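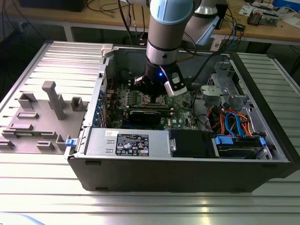

Kristine Magbanua wrote:
I would pull the graphics card before anything else. With the tower on its side you have the room, and you can get a finger on the slot clips without scraping your knuckles. Cables after that, drives last.

Posted Mar 2, 2020 by Jacobus Joubert in Teardown and Reuse

jjoubert:
Drives last? I always do them first. The hard disk is the one part I can't replace if I drop a screwdriver on it. On this black case it sits on blue plastic rails, so there are no screws to lose. Unplug the SATA cable and the power, squeeze, slide, done.

I have 70 of these towers to get through for Nodgate before the lease on the storage unit runs out, so the order matters to me. If I save 2 minutes on each one I get an afternoon back.

fandirdale_rob:
Drives first here too. We did a big batch in December and the only disks we lost were ones left in the case while somebody wrestled with the power supply.

kmagbanua:
I've done plenty and never lost one. My problem with drives first is the cables. You unplug them and they flop all over the board, and then you're fishing around them to reach the card. If the card is already out you can fold the whole bundle over the empty space.

jjoubert:
Fair point about the bundle. I've been using a twist tie on the orange and red wires and tucking them against the drive cage. Works OK.

oldsolder:
Are you keeping the power supplies? If so, read the label on each one before you toss it in a box. We ended up with a bin of mixed units and had to sort them all over again. Masking tape on top with the wattage in marker.

jjoubert:
Keeping them if the fan spins. Vadov takes the rest by weight, along with the bare cases.

pangani_parts:
What does Vadov do with the boards? Panganiban Surplus pays better for boards with the heatsinks still on, at least they did last time I drove over. You need a decent quantity. I brought in 236 pounds of mixed stuff and they were happy with it.

kmagbanua:
Leave the heatsinks on either way. Old paste sets up hard and you can yank a processor right out of the socket with it.

fandirdale_rob:
Disagree, twist it a little first and it lets go. I take them all off. They stack better.

kmagbanua:
Twist it if you want. I've bent pins that way and I won't do it again.

jjoubert:
I'll leave them on and call Panganiban about the price. Another question: does anybody save the blue rails? I have a coffee can full already.

oldsolder:
Save them. People looking for a spare set can never find the right ones. Keep them with the case they came from if you plan to sell any complete.

jjoubert:
OK. Going to try one with the card out first and one with the drive out first and see which is less annoying.

Related threads
Wiping drives before resale
Where to get rid of bare steel cases
Power supply fan noise, worth fixing?
Storing loose SATA cables
Best screwdriver for teardown work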